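Building a Gripper in a Shared Workshop: A Conversation with Ratih Latuheru

Members of the Seltidham shared workshop have supported several robotics projects in recent years. Among the most ambitious is Ruvwood, a home-scale robot arm that Ratih Latuheru has been building since February. She spoke with Brynhildur Holst for the workshop's newsletter in June 2020.

Ms. Latuheru explained that the gripper has been through nine versions. "The early fingers were too stiff," she said. "They held a block well, but cloth slid out of them." The present pair taper toward the tip, and a small camera at the wrist looks out between them.

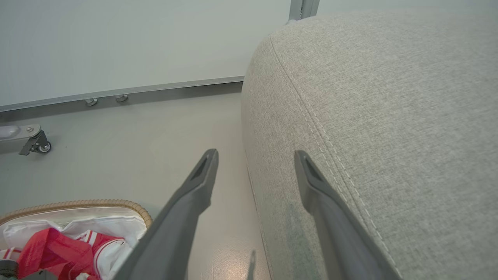 Working near furniture

Asked why she does not keep to a workbench, Ms. Latuheru said that the arm is intended for household tidying. "A sofa has no flat edges to measure from — the arm has to find the seam and the curve for itself." Baskets present a similar difficulty, as the rim hides much of what is inside.

The control software, which she calls Pustus, records each attempt. The log held 1586 entries at the time of the interview. Ms. Latuheru reviews them in the evening and changes one setting at a time. "I used to change seven things and learn nothing," she said.
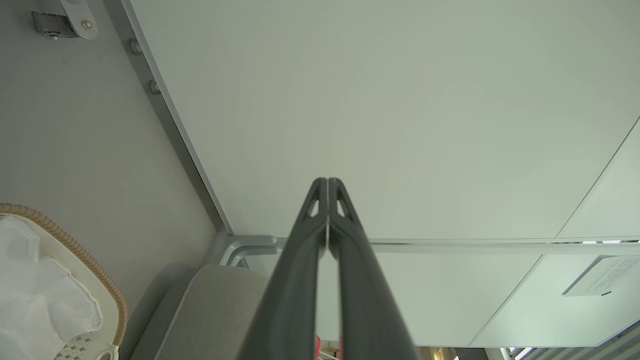
The gripper with its fingertips brought nearly together, in front of a white panel and metal rail.

Ms. Latuheru plans to rebuild the wrist joint next. Drawings for the finger design will be placed in the workshop library, where members may copy them for their own use.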